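Lesham Pantry Shelf-Life Records
Data card, revised 9/22/21

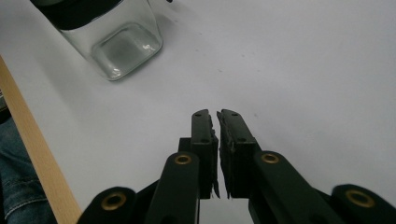 Kirsten Fraser asked whether the opening date in each record means the day the seal was broken or the day the food was decanted. It is the day the seal was broken. Decanting has its own column, empty where the food stayed in its original packet.

3 comments

Summary

The Lesham records cover dry goods kept in household cupboards: flour, rice, pulses, oats, ground spices and loose tea. Each row is one container of one food, followed from opening until it was used up or thrown away. The table was compiled from paper diaries and typed up at Prurach.

Contents

items.csv holds one row per container.
checks.csv holds one row per inspection, joined on item_id.
codes.txt lists the food and container codes.

Main fields

item_id: integer, unique, never reused.
food: short code. Wholemeal and white flour are coded separately. Brown and white rice were merged before version 2 and cannot be split in the older rows.
container: glass, tin, plastic, paper or other. The lid type is not recorded.
opened: date, day first.
decanted: date or blank.
smell, clumping: scores from 0 to 5, entered by the householder. A score of 0 means no change noticed.
ended: date or blank.
reason: used, stale, insects, damp, unknown.

Collection

Diaries were issued in January and returned 11 months later. Householders were asked to inspect each item every two weeks. Intervals in practice are uneven, and roughly 5 per cent of inspections have no date. These are kept with the date left blank and should be dropped before any work on intervals.

Known problems

Smell scores are not comparable between households. Use differences within one household only.

Cupboard temperature was read from the Drekico strip thermometers supplied with the diaries. Two strips were faulty and their readings have been removed.

Topping up a part-full container was meant to start a new row. Several households carried on with the old one. Affected rows have topped_up set to 1 where the diary mentions it.

Tea is under-represented.

Unsuitable uses

The records contain no laboratory tests and should not be used to set safe storage times.

Changes

Version 3: Tremblay container codes replaced with plain words. Duplicate oat rows removed.
Version 2: rice codes split. Damp added as a reason.

11 shares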